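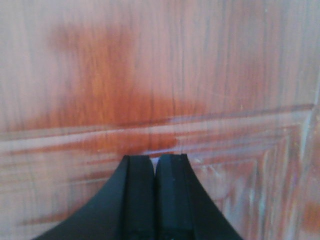

Issued by Declan Quinlan, Technical Communications, Skisadden
Druddale, October 2025

Skisadden Opens Assembly and Finish Inspection Room at Druddale

Skisadden, a supplier of temporary partition panels and wood-grain surfaces for shops and exhibitions, has put its new assembly and finish inspection room at Druddale into regular use. The room covers 3,590 square feet and replaces two smaller work areas at the Azar building, which closed in August.

Trial setup of upright panels, surface inspection and packing for shipment are now carried out at one address. Under the previous arrangement, panels were braced and checked in one area and moved by cart to the other for packing. Corner damage during that move was the most common entry in the repair log.

Panels are set up on a plywood base before release. Each upright is held by a diagonal brace fixed to a horizontal foot, and sandbags provide ballast where the drawing calls for it. The base protects the finished floor and gives the crew a surface that can be marked and drilled.
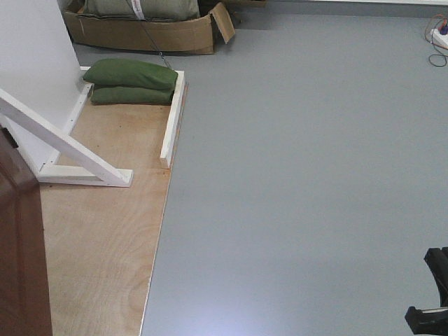
Fastener positions are then checked against the drawing, and the foot is adjusted if the panel is out of plumb. A panel that needs a second adjustment is recorded under its job number and held until the brace has been measured.

"The brace and foot are simple parts, but small errors in either one show up at the top of the panel," said Majdi Geagea, assembly manager. "We now set up every panel type at full height before it is packed. At Azar we could do that for the short ones only."

The Sollov order, consisting of 200 panels in two heights, is the first to pass through the room from start to finish. Loose hardware ships separately, and each package carries a number that matches a line on the packing list.

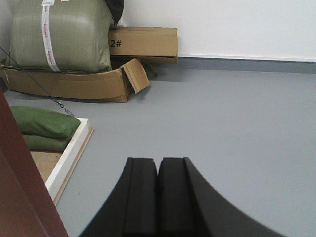 Carton marked 2# beside an olive-green woven sack, Druddale.

Surface inspection follows a revised procedure. Wood-grain pieces are viewed at close range for scratches, chips and breaks in the pattern, then compared with the approved sample.

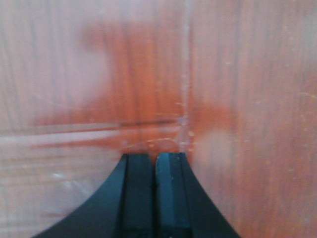
Color matching remains the slowest step. Inspectors record tone at more than one point on each piece – a reddish-brown surface with near-vertical grain can look noticeably paler toward one side, and a single reading would miss the difference. Records list grain direction first, then tone. The Druddale file now holds more than 806 such records, including those carried over from Azar.

Orders already confirmed keep their existing item codes and delivery terms. Drawings for new panel types should be sent to the Druddale office, marked for the attention of Majdi Geagea.

Press contact: Declan Quinlan, Skisadden, Druddale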